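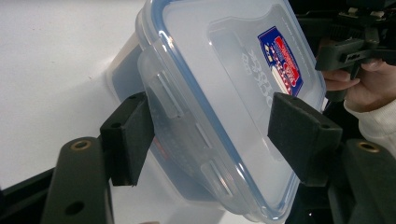

Clear box, blue rim, label on the lid.

Sunday, kitchen table notebook, starter and crackers

OK so the rye starter is back from the dead. I fed it 24 g of rye and the same of water before bed and left it on top of the fridge, and this morning it had pushed right up under the cloth and smelled like green apples instead of nail polish. Very happy! For whoever picks this up after me at the Pendska bench: stop using the tap water straight from the faucet. I let a jug stand overnight and I swear that's the difference, though I changed the flour too, so feel free to ignore me.

Main job today was the seeded cracker, batch 6. Batch 5 tasted great and bent like a shoe insole by the next day. My notes from that one just say "thinner??" which is not much help, past me. So this time I rolled it between two sheets of parchment and kept going until I could read the print on the flour bag through the dough (the Grastach dark rye, the coarse one). Scored it before baking, and docked it with a fork all over, way more holes than feels polite.

Dough was 113 g discard, the rest of the rye end-of-bag, olive oil, salt, flax, sesame, a bit of caraway. Too much caraway. I like caraway and it was still too much. Halve it.

Oven: ran the small one, which runs hot at the back left. Turned the tray halfway. First tray went 15 minutes and came out pale in the middle with toasty corners, so I broke off the corners (ate them) and put the rest back in with the heat off and the door propped on a wooden spoon. That is the trick, I think. Drying after baking. The second tray I baked a shade lower and dried the same way and it snaps all the way across, a really good loud snap.
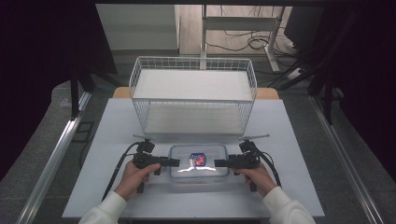 Box in front of the two-tier wire basket, packaged snack in the box.

Storage test, which is the thing I keep putting off. Plan is to split tray two: half in a lidded box, half in a paper bag on the shelf, and taste both every evening until one of them goes soft. My money is on the box, but the paper bag people at the Okafor market stall have been doing it their way for years and their crackers are always crisp, so what do I know. Maybe they just sell them too fast for it to matter.

Must let them cool ALL the way first. Batch 4 went into a jar warm and I had to throw the lot out, still annoyed.

Also tried the Skasance malt powder in a tiny side dough, one teaspoon. Browned like crazy, tasted like the bottom of a cereal bowl, in a good way. Would be lovely in a sweeter version with oats. Not for this one. The malt hides the sourness and the sourness is the whole reason I'm bothering.

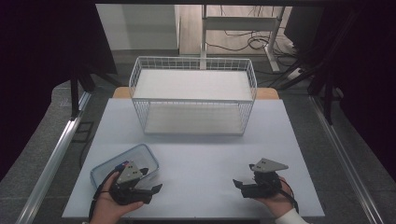 Wire basket, empty, and the clear box with the blue rim.

To do, not in order:
more flax, we're nearly out
half the caraway
write the oven temperature on the tape on the door, the old number is wrong
try scoring with the pizza wheel, the knife drags
feed starter tonight, 1:1 again, then back to the fridge if it peaks before lunch

Side thought: could the drying step happen overnight in the cold oven after bread? Saves running it twice. Would need somebody to remember they're in there before preheating. (Me. It would be me that forgets.)

Tasting at 4 pm, tray two, fully cool. Snap still good. Salt a touch low. Aftertaste goes on for ages, mostly caraway.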